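Ok so the gripper quit on me again last night. Closed 12 times perfectly, then on the next one the left finger just sagged and stayed there. Rude!

1/ First guess was the battery. Swapped it, same thing. Second guess was my code (it's usually my code), so I rolled back to the version from September. Same sag.

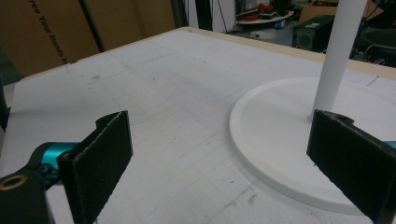

2/ Malsha Gamage told me to stop typing and wiggle the joint by hand, and yep, there was play in it. A set screw had been backing out a hair with every close. 15 minutes with a hex key, after 80 minutes of yelling at a log file.

3/ The part that bugs me is there was no fault code at all. The controller thought the finger was closed. If you're running a Hiebert board, check your set screws before you trust the position readout!

4/ Threadlocker goes on tonight, will report back.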